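Flirmont Bakery School Opens Second Teaching Kitchen in Carnley

CARNLEY, December – Flirmont Bakery School will open a second teaching kitchen in the former Du Plessis feed store on the east side of Carnley. Enrollment for the first evening and daytime courses is open now, and classes begin after the holidays.

The new kitchen has space for 23 students at a time. The school's original site on Kunano Road holds 12 and has run a waiting list for most of the past four years. Both sites will stay open. Kunano Road will keep the school's pastry and cake courses, and all bread courses will move to the new building.

"We were turning people away every term, and most of them wanted bread," said Jacobus Gumede, founder and head instructor. "The old kitchen has one deck oven. You can teach a dozen people on one oven if everyone is patient, but you can't teach more than that and get them home by nine."

The Du Plessis building had stood vacant since the feed business moved out to the county highway. Flirmont signed a long lease on the ground floor and spent the summer and fall on the conversion. The work included new drains, a new electrical panel, a ventilation system and a sealed concrete floor. The loading door on the alley side was kept and will be used for flour deliveries. The original grain scale remains by the front entrance.

The main teaching room has three deck ovens, two spiral mixers and a walk-in proofing room. A smaller room at the back will be used for short sessions on scoring, shaping and ingredients, and can also be booked by community groups when no class is scheduled.
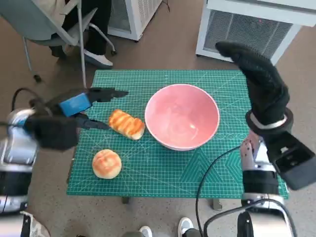 Two scored breads, one long and one round, with a pink ceramic bowl.

The core offering will be an eight-week evening course called First Loaves, for people with little or no baking experience. Students start with a plain white tin loaf and move on to rolls, buns, enriched dough, rye and sourdough. Each class runs from 6 p.m. to 9 p.m. The fee is $700 and covers flour and all other ingredients, a printed workbook, and an apron. Students take home what they bake.

A daytime version of the course will run from 10 a.m. to 1 p.m. for people who work evening or night shifts. The school will also offer single-session workshops on burger buns, flatbreads and holiday loaves at $40 each.

Babak Nouri will manage the new site and teach First Loaves. Nouri joined Flirmont as an assistant instructor and before that worked the overnight shift at a wholesale bakery, where he was responsible for rolls and sandwich bread.

"People come in thinking they need special flour or an expensive oven," Nouri said. "In the first two weeks we mostly talk about time and temperature. We ask students to bring a notebook and write down how warm their kitchen is at home. By the third week they can usually tell us why the last batch came out flat."

Flirmont will set aside 4 places in each First Loaves course at no charge for Carnley residents who are out of work or receiving food assistance. Applications for these places are a single page and can be picked up at either site. Applicants do not need baking experience or a reference.

The school buys most of its white and whole wheat flour from a mill within an hour's drive and will continue to do so. Bread left over from demonstrations will be collected at the end of each evening by the Carnley food pantry.

An open house will be held at the new kitchen before courses begin. Visitors can tour the building, meet the instructors and try a short shaping demonstration. Admission is free. The front entrance is step-free, and parking is available in the lot across the street after 5 p.m.

About Flirmont Bakery School
Flirmont Bakery School teaches bread, pastry and cake baking to adults and teenagers aged 14 and over. It was founded by Jacobus Gumede and is independently owned. Course dates, fees and enrollment forms are available at the front desk of the Kunano Road site.

Media contact
Babak Nouri, Site Manager
Flirmont Bakery School, Carnley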